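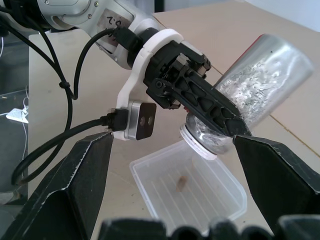
The Zein cell is a two-arm build that Majdi Boutros and Joelle Sfeir have been assembling in the Greleo shared workshop, and I spent a Saturday afternoon with it. The task under development is tipping the contents of a jar into a shallow tray. The pouring arm carries a stereo camera on a white printed bracket that wraps the wrist and curves down, which keeps the module close to the gripper. The fingers are long and have a lattice cut into their sides. The jar is clear glass, packed with silver foil-like shavings, and is held with its mouth angled down over a ribbed plastic tray.

Boutros wrote the motion code and Sfeir did the brackets. The current bracket is version 26. Earlier ones flexed under cable load, and the camera calibration drifted during long runs. She thickened the ring, moved the screws outward and printed it again at a higher infill. Drift has since stayed within 2 mm over a full session.

Cable routing is the weak point. The USB line leaves the side of the camera module and swings wide of the wrist in a thick loop. Boutros limits wrist rotation in software to protect the connector. A right-angle plug is on order.

Shavings are a difficult material. They tangle, bridge across the mouth of the jar and then drop in a lump. The log stood at 1,282 attempts when I arrived, of which 929 were marked good. Most failures came from bridging, and the rest from the jar turning in the grip. Sfeir wants rubber pads on the fingers. Boutros would prefer to raise the grip force first and see whether the glass tolerates it.

The second arm is run from the same control computer. Its planner is still conservative near the tray, and the two arms spend a lot of time waiting for each other. A shared collision model is planned for May.

The workshop is open to visitors on Saturday from 2 p.m. Bring safety glasses.

Siham Dabbas

14 shares
3 comments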